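### 3.2 Materials and table layout

The cups used in the sorting and nesting tasks came from two household sets, Ikel and Jonia. Both are sold for children's meals and picnics, and both are made of plain plastic with a taper toward the base. We chose them after a short pilot in June, in which printed mugs from the Dobos set drew attention to the pictures on them and slowed people down. Handles were ruled out for the same reason — participants tended to line them up before doing anything else.
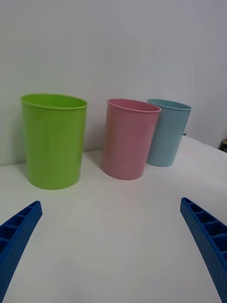

**Figure 2.** Three plastic cups on the white tabletop.

Color was the only label we used when giving instructions. Participants were asked for "the green one" or "the pink one" and never for a cup by size or place. This matters when cups stand close together. With the layout in Figure 2, the pink cup covers part of the light blue one, while the green cup has a clear gap beside it, so a request for the blue cup asks the participant to reach past or around a neighbor. We coded such layouts as "overlapped" and all others as "open." The coding was done by Fanni Major from the seated side of the table, using the sheet developed for the Trirnetti kitchen study (see Appendix B).

All cups were placed mouth up at the start of a trial. The spacing was left loose on purpose. In the pilot we had set the cups on marked spots, and two participants began putting them back on the marks after each request — a habit that carried over into the nesting task and made those times hard to compare. The marks were removed before the main sessions.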